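Speaker notes – Peripheral inventory and desk standards at Gandurik
Noman Niazi
February

Opening. Keep this under two minutes. The talk covers how we moved from ad hoc ordering of desk equipment to a single stock list, what the stock list contains, and where it still fails. Audience is office services and IT purchasing. Assume they know what a purchase order is. Do not assume they have seen our request form.

State the starting position. Gandurik had 3880 peripheral items on the books when the audit began. A peripheral, for this talk, is a mouse, keyboard, headset, monitor, dock or webcam. Chairs, desks and lamps belong to a separate list kept by Da-eun Seok, and questions on those should go to her after the session.

Of the 3880, we could not match 813 to a desk, a person or a storeroom shelf. Pause here. Someone will ask if they were stolen. The answer is that the records do not say. Most had been entered at delivery and never updated when a team moved floors. Do not speculate past that.

Next, the cause. Three request routes were open at the same time: the old Quansah form, email to the purchasing mailbox, and walking up to the service desk. Each wrote to a different spreadsheet. The Quansah form recorded a cost center but no desk number. The mailbox recorded a name and nothing else. The service desk recorded the item and the time, in a paper book. Ohemaa Ackah merged the first two by script. The paper book was typed in by hand, and the typing took longer than the merge.

Say a word on naming. The same mouse appeared under eleven spellings. We now use type, connection and color, in that order, all lowercase: mouse wired black, mouse wireless gray. Maker and model go in separate fields. If a maker changes a model number mid-year, the item name stays the same and the stock count does not split.
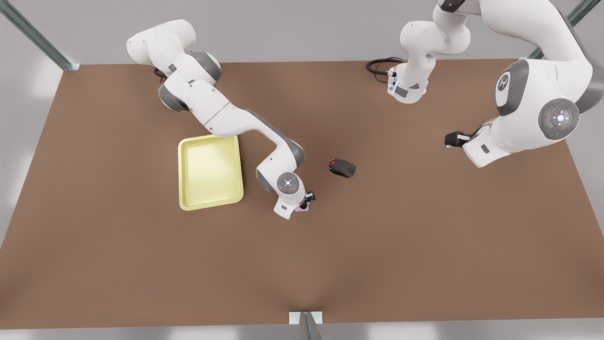
Move to the desk standard. Each desk gets one monitor, one dock, one keyboard and one mouse. Headsets are issued to a person and move with that person. Everything else is issued to the desk and stays there. This was the point that drew the most objection in review, mainly from teams who had bought their own keyboards. The rule we settled on is that privately bought items are allowed, are not tagged and are not repaired.

Tagging. Tags are printed at the Flilodcombe storeroom and applied before the item leaves. On a mouse the tag goes on the underside, clear of the sensor and the feet. On a keyboard, top left of the underside. On docks, the long edge without ports. We tried tagging cables for one month and stopped. The tags came off and the cables are cheap.

Explain reorder points. We hold 100 mice as the target level and reorder when the count falls to a set minimum. The minimum is worked out from average weekly issue multiplied by supplier lead time, plus a margin. Walk through the formula once, slowly, and leave it on the screen. Kwame Eshun's team asked for the margin to be a fixed number across all item types. It is not, and the reason is lead time. Docks arrive far more slowly than mice – a margin that suits one leaves the other short.

Results. After two quarterly counts, 96 percent of tagged items were found where the list said they were. Give the figure and then give the limit: it covers tagged items only. Older stock on the upper floors has not all been tagged, and the count does not include it. Naa Sarpong has the floor-by-floor figures if anyone wants them.

What still fails. Returns from home workers come back in mixed boxes with no paperwork. The scanner at Flilodcombe will read a tag and log the item as received, but it does not clear the old desk record, so the item shows twice until the nightly job runs. If a count is taken before the job, it reads high. The fix is in the Zodard release and is not yet scheduled.

Disposal, one minute at most. Items are tested, wiped if they hold settings, and either returned to stock or sent for recycling. The record is closed, never deleted. Closed records let us see which models fail early, and two models have been dropped from the list on that basis.

Likely questions. Can a team keep its own spare shelf? Yes, if the shelf has a location code. Who pays for a replacement? The cost center of the desk. Are left-handed mice stocked? Yes, by request, same form.

Close by showing the address of the request form. Leave the slide up during questions.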